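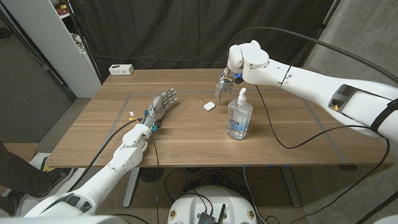

Figure 4. Taped work area with the small white object and the pump bottle.

5.3 Handover faults

Most lost trials came from the handover between the two hands. In July we logged 400 attempts with the Kerurex controller, and the usual fault was a late release: the giving hand kept its grip for up to 300 ms after the taking hand had closed.

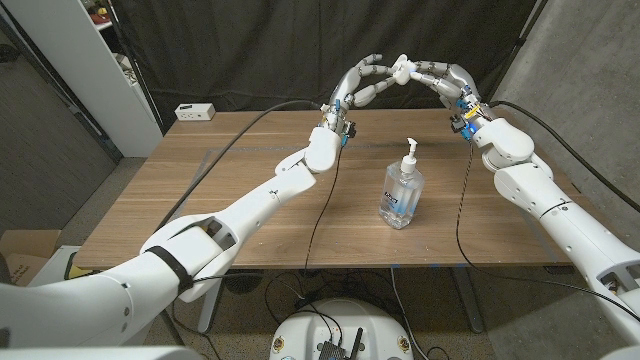

Figure 5. Both hands at the small white object, above the far half of the table. 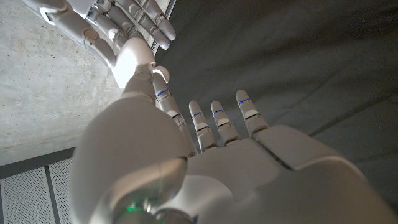 Contact between the hands was the second fault. The force limit was checked at the wrist only, so a light push at a fingertip could go unreported. With the thumb of one hand up against the fingers of the other, the planner still treated the pair as clear. We now stop both arms after 100 ms of unplanned contact — a limit set by Štěpánka Jurčo.

Contact: Skundico Lab | Back to top

Related
Slip detection on the Turkavus hand
Munasinghe grasp set: known errors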